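## 4 叫不出名字的时候，人们怎么说

上一节讲的是语料怎么来的，讲得有点干，我自己校对的时候都差点睡过去。这一节总算可以讲我最喜欢的部分了：一个人想买一件厨房里的小东西，手边没有图，也不知道它叫什么，只能写一封信去订，这时候他会怎么写？

先把背景再交代两句，免得跳着读的朋友迷路。Handwood 是 Skukow 的一家木器作坊，做的全是小件：勺子、擀面杖、面包板、挂钩、晾碗架、各种架子。它的货一部分自己卖，一部分交给批发商 Ballent，还有一部分印在 Kobzar 邮购目录里。三条路子留下了三种文字：作坊的订货信，Ballent 的货单，Kobzar 的目录条目。同一件东西在这三种文字里常常有三个名字，有时候更多，而写信的顾客又往往哪一个都不用。本文的语料就是从订货信里取的 500 条求购语句，每条只求购一样东西，前后文一并保留。

Hanna Zinchenko 和我各自独立标了一遍。我们原本以为最难的是判断“指的是哪件货”，结果最难的是判断“这算不算一个名字”。“那个放勺子的”算名字吗？“勺子架”当然算，“放勺子的架子”呢？我们为最后这一种吵了整整一个下午（茶续了又续，谁也没说服谁），后来定下的办法是看它能不能原样搬到第二句话里再用一次。顾客如果在信的后半段又写“放勺子的架子请用结实的纸包好”，我们就把它当名字；如果后半段改口说“它”或者“这东西”，就当描述。这个办法有漏洞，短信里压根没有第二句，遇到这种情况我们一律标为描述。偏保守，我认，第 6 节会再谈它的影响。

### 4.1 五种说法

按照上面的标法，凡是没有用目录名的求购语句，可以分成 5 类。我给它们起的都是土名字，审稿人曾建议换成更体面的术语，我试了一轮，换完连自己都记不住哪个是哪个，又换回来了。

第一类叫“用途说”，就是说这东西拿来干什么。“擀饺子皮用的那根”“切面包垫在下面的板”。这一类最多，也最好懂，前人的研究基本上都在讲它。

第二类叫“样子说”，说它长什么样。“两头细中间粗的”“带一圈边的圆盘”。样子说很少单独出现，多半跟在用途说后面，像是怕对方没听懂再补一刀。

第三类叫“像什么说”，拿别的东西来比。“像一把没有齿的梳子”“像小孩坐的凳子，但是给锅坐的”。我特别喜欢这一类，后面专门有一小节讲它。

第四类叫“谁家有说”，靠一个共同认识的人来定位。“跟磨坊那家去年买的一样”。这种说法对作坊管用，对 Ballent 就完全不管用，批发商哪里知道磨坊那家是谁。有意思的是，寄给 Kobzar 的信里照样有人这么写，估计收信的人看了也只能挠头。

第五类叫“坏了说”，从旧的那一件说起：“我那个断了一根腿的，要一个没断的。”这一类的信通常最长，感情也最充沛，常常要先讲完它怎么断的，才轮到要买什么。有一封信把猫、窗台和一锅汤全写进去了，到结尾才提到架子，而且只提了半句。

这几类可以叠加。一句话里同时有用途、样子和比喻，我们就把三个标签都打上，再另外标一个“领头类”，也就是最先出现的那一类。下面的讨论如果没有特别说明，说的都是领头类。

### 4.2 名字从哪里断掉

最让我着迷的是 51 条“断名”语句。所谓断名，是指写信的人先写了一个名字，写完又不放心，当场把它拆了。典型的句子是这样的：“请寄一个杯架，就是，挂杯子的，不是放杯子的，底下站着的那种。”前两个字已经是名字，而且是目录里印着的名字，他为什么还要往下说？

最省事的解释是目录名有歧义。这话放在“杯架”上是对的。Kobzar 目录里叫“杯架”的货有钉在墙上的一排钩子，有能叠放杯子的浅格子，也有立在桌上、从一根杆子上伸出横枝来挂杯子的那种。三样东西共用一个名字，顾客吃过亏，自然要多说几句。可是断名语句里有不少名字根本没有歧义。“擀面杖”有什么好混的？照样有人写“擀面杖，一根，圆的，擀面的”。我头一回读到的时候笑出了声，后来越读越觉得这里面有事。

我的看法是，写信订货的人对着的是一个看不见的柜台。他平时买东西可以拿手指，可以比划，可以说“左边，再左边一点”。信里没有手可用，他就把名字当成一次指认的开头，再用描述来代替那只手。所以断名语句的后半段，语气特别像面对面说话：停顿、重复、自我纠正全都写进来了，有人连“不不，那个大了”都照写不误。大了？他对着的是一张信纸啊！

支持这个看法的一个证据是位置。如果后半段是为了消除歧义，它应该尽量紧凑，把最有区别作用的特征放在最前面。语料里不是这么排的。顾客往往先说拿在手里的感觉，再说放在哪里，能真正把两件货区分开的那个特征经常拖到最后，甚至不说。前面那根“圆的，擀面的”擀面杖，长短和粗细一个字没提，而作坊偏偏就靠长短和粗细给擀面杖分号。
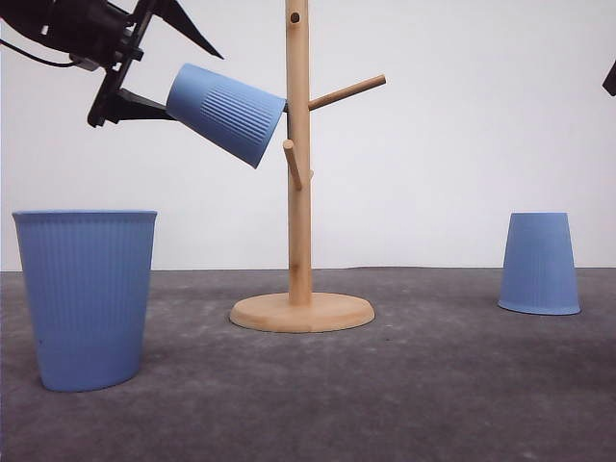 立式杯架的叫法，是整个语料里最乱的一摊，值得单独摊开来讲。作坊自己管它叫“杯树”，Ballent 的货单写“立杆”，Kobzar 先叫“杯架”，后来改叫“桌上杯架”，顾客则什么都叫过：“杯子树”“挂杯子的桩”“杯子衣架”，还有一位叫它“鹿角”。这么多叫法，抓住的部位各不相同。对照图 5 里的那一件来看会清楚些：浅色的木头，中间一根高高的圆柱杆，下面是一块又圆又扁的底座，靠近杆顶的地方有个深色的小孔，大小正合适插一根横枝。说“树”的人看的是杆和枝合起来的轮廓，说“桩”的人只看杆，说“鹿角”的人眼里大概只剩下枝。底座呢？没有一种叫法用到底座。图里那只浅蓝色的塑料杯横着，杯口朝向木杆，要是有人照着它写信，我猜他会先说杯子，再说杆子，那个小孔多半连提都不提。可是对做木工的人来说，孔才是要紧的地方，孔的深浅和斜度决定了枝能不能吃住劲，“杯树”和“勺子树”在作坊的本子里也就是靠孔来分的。

这就引出了我觉得这一节里最该记住的一件事：使用的人和制作的人，给同一件东西画的“部件地图”是不一样的。使用的人的地图上，凡是跟手接触、跟别的东西接触的地方都标得很细，接缝、孔、榫这类地方是空白。制作的人刚好反过来。信件在两张地图之间来回走，走丢是常事。

作坊的回信里有一些很耐心的例子。顾客写“要上面那个弯的部分”，作坊回信问“您说的是横枝，还是横枝头上的圆头？”顾客再来信：“就是杯子碰到的地方。”作坊又问：“杯子的把手碰到的，还是杯口碰到的？”这一来一去走了好几封，最后寄出去一根横枝，顾客回信道谢，说正是这个“钩”。双方从头到尾没有用过同一个词，东西却送对了。我把这组信读给 Hanna 听，她的反应是马上去翻我们的标注手册，看“钩”有没有单独的代码（没有，后来加上了）。

### 4.3 “像什么”到底像什么

再来说我偏爱的“像什么说”。做比喻研究的同行看到这里可能会皱眉头，因为我下面的用法相当宽，只要句子里拿另一件东西来比，不管有没有“像”字，都算。

先看拿来比的东西从哪里来。我原先猜测人们会用同一间屋子里的东西作比，厨房的东西比厨房的东西，毕竟写信的人多半就坐在厨房桌子旁边。语料不大支持这个猜测。勺子架被比作篱笆，面包板被比作门，晾碗架被比作牛栏，立式杯架被比作树、鹿角、衣帽架。比喻的来源大多在屋子外头，而且个头普遍比要买的东西大得多。把一件小东西说成一件大东西的缩小版，好像比说成另一件小东西来得顺口。

为什么会这样，我想了很久，现在也只能给一个半成品的答案。大东西的轮廓稳定，谁家的篱笆都是竖条加横条，谁家的门都是一块板。小东西就不一样，各家的勺子架差别太大了，拿“像勺子架”去比，等于拿一个本身就说不清的东西去说明另一个。比喻要可靠，得找一个对方脑子里一定有、而且跟自己脑子里那个差不多的东西，大件在这方面占便宜。这个答案的毛病在于它解释不了反例。语料里有人把面粉铲比作舌头，把锅垫比作耳朵。身体部位个头可不大，不过它们的轮廓倒也够稳定，所以也许关键在“稳定”，跟大小只是碰巧沾边。留给下一篇文章吧，或者留给别人，我很乐意把语料分享出去。

再看比喻后面跟着什么。比喻很少能单独站住，后面几乎总要拴一根绳子，把比过头的部分拉回来：“像牛栏，但是小的，放碗的。”“像树，没有叶子。”没有叶子！写信的人真担心作坊会寄一棵带叶子的来吗？我不信。我更愿意把“没有叶子”当成一种礼貌，意思是我知道这个说法有点傻，请您多担待。类似的礼貌话在信里还有很多，“请别笑话”“不知道这么说对不对”“我女儿说它叫别的，我忘了叫什么”。这些话过去一般被当作废话删掉，早先整理这批信的人就删过一轮，害得我们要回到原件重新抄。它们对研究命名的人来说是好材料，因为它们几乎总出现在写信人最没把握的那个词旁边，等于自己画了一条下划线。

### 4.4 回头去问人

光读信总有一层隔着，所以我在 Skukow 找了 8 位年纪较大的居民聊天，他们当中有人给作坊写过订货信，有人替不识字的长辈代笔。聊天的提纲见附录，这里只说跟本节有关的几点。

头一点，代笔这件事比我想的要普遍，也比我想的要麻烦。代笔的人往往年纪小、识字多，却不怎么进厨房，长辈说“就是那个，你知道的”，他不知道，又不好意思问，就自己编一个说法写上去。一位受访者告诉我，她小时候替外婆写信，把“筛子”写成了“有洞的鼓”，外婆后来收到了筛子，对作坊佩服得不得了。那么“有洞的鼓”算谁的说法？外婆没说过，写的人也没见过几次筛子。我们的语料分不出哪些信是代笔，笔迹能看出一点线索，可是远远不够用。前面关于“使用的人”的种种说法，都得打上这个折扣。

再有一点，我请他们看了几封信（名字都遮掉了），让他们猜顾客要的是什么。他们猜得又快又准，连那封猫和汤的信都没难住他们。我追问是从哪个词猜出来的，得到的回答五花八门，最多的一种是“这还用猜吗”。有位老先生说得更妙，他说他没看词，他看的是抱怨什么。抱怨占地方的，要的是能挂起来的；抱怨潮的，要的是能沥水的；抱怨孩子的，要的是高一点的。照他的读法，求购语句里最有区别作用的信息藏在抱怨里，而我们的标注手册压根没有“抱怨”这一项。

我当天晚上就写信告诉了 Hanna，她回信只有一行，问我是不是打算全部重标。没有全部重标。我们抽了断名语句出来，专门看了一遍它们前后的抱怨，初步的印象是老先生说得有道理：先前我嫌后半段啰嗦、抓不住区别特征，可是区别特征常常早在信的开头就以抱怨的形式交代过了。写信的人未必觉得自己漏了什么。4.2 里我说顾客把关键特征“拖到最后，甚至不说”，现在看，这话说得对顾客不太公平，我决定把它留在那里不改，让读者看到我们是在哪一步走窄了的。单看求购语句，它成立；把整封信放在一起看，就要松动不少。

最后补一点关于名字更替的事。受访者今天怎么叫立式杯架？“杯树”和“杯架”都有人用，“立杆”一个人也没听说过，货单上的名字就留在货单上了。“鹿角”倒是引起了一阵热闹，两位老太太争论写信的那位究竟是镇东的还是镇西的，理由是镇东的人爱给东西起绰号。我没有别的材料可以核对这个说法，照录在此。至于 Kobzar 为什么要把“杯架”改成“桌上杯架”，目录编辑留下的便条里有一点线索，牵涉到退货和运费，跟命名的关系要绕几个弯，我放到第 5 节和另外几个改名的例子一起讲。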